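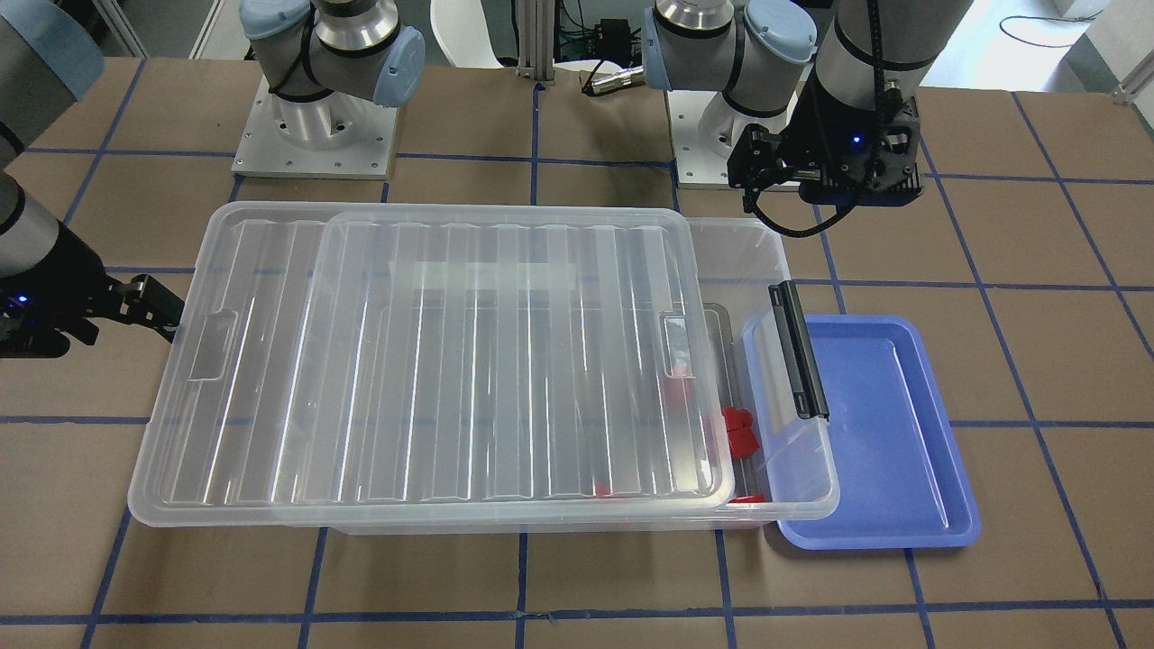 Wenjie Cai has spent most of January trying to get two arms to tidy up. Toys away, lids on, cutlery in the drawer. The boring stuff.

"People ask when it'll do the whole kitchen," she says. "I tell them come back when it can shut a box."

She means it. Lids are the worst thing on her list at Penon, worse than towels. A clear lid on a clear box is hard to see in the first place — then there's the latch, which wants a push in one spot while something else holds the far end still.

"You do it with your thumb. You don't even look. We ran 804 tries at lids and latches over the summer, and I could talk about every kind of failure till Sunday."

Such as? Lid a bit skewed. Lid right, latch not caught. Lid right, latch caught, box shoved halfway accross the table. That last one the software scored as a win. She didn't.

Speed is the other problem. A good run on her bench takes 109 seconds, putting away included. Her daughter's best is under 40, with complaining.

So who'd pay for it? Not households, she reckons, not yet. Kukumitz, the hardware chain, had her out to its Nodalville store to look at returns — sorting bits back into tubs at the end of the day. She liked that one. Same tubs, same shelf, no dog.

"A shop floor you can organise a bit. A living room, no. Somebody's always moved the couch."

Hajdu, her old employer, quit home robots altogether and went back to warehouse gear. Was that the right call? Long pause.

"For them, sure. They had investors to answer to. I've got a bench and a pretty patient boss."

She'd put a machine that picks up toys and closes the tub, unsupervised, at up to 2 years off. In a daycare maybe, with staff about. Folding laundry she wont put a date on. Dishes, she just laughs.

At home she does the toys herself, most nights, before the news.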